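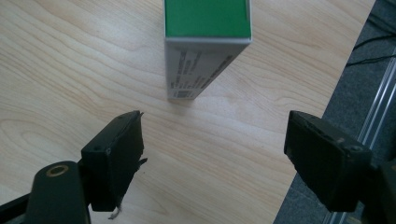 How long should I wait before putting things back on a freshly oiled timber table? The tin says dry in 9 hours, but the surface still grabs a little when I slide a cup over it.

Leave it bare overnight, then keep anything heavy or flat-bottomed off it for a week. Dry and cured are separate stages. Dry means the solvent has gone. Cured means the oil has hardened in the pores, and flat objects slow that down by keeping air off the patch they cover.

posted by clerstead_shed

Adding to the above. If it grabs after a full day, there was too much oil left on top. Wipe each coat back 15 minutes after it goes on, using a lint-free cloth, until the cloth stops picking up colour. If you're past that point, rub a small amount of fresh oil over the tacky area with a grey non-woven pad, wait 2 minutes, and wipe the lot off. The fresh oil softens the old layer. Don't use metho on it; you'll get a patchy sheen and have to sand.

Temperature matters too. Below 10 degrees, double whatever the tin says. I did a bench in July in an unheated garage and it stayed soft for 3 weeks.

Lay the used cloths out flat outdoors until they're stiff before you bin them. Oily rags in a pile can heat up and catch fire.

posted by prilleck1807

I just use beeswax on mine and it's fine. Smells better as well.

posted by Tăng

Wax is OK on its own but it won't fix a tacky oil coat, and oil won't soak in through it later unless you strip it first. For the original poster: test with a fingernail on the underside of the edge, if you oiled there. If it leaves a mark, keep waiting.

posted by clerstead_shed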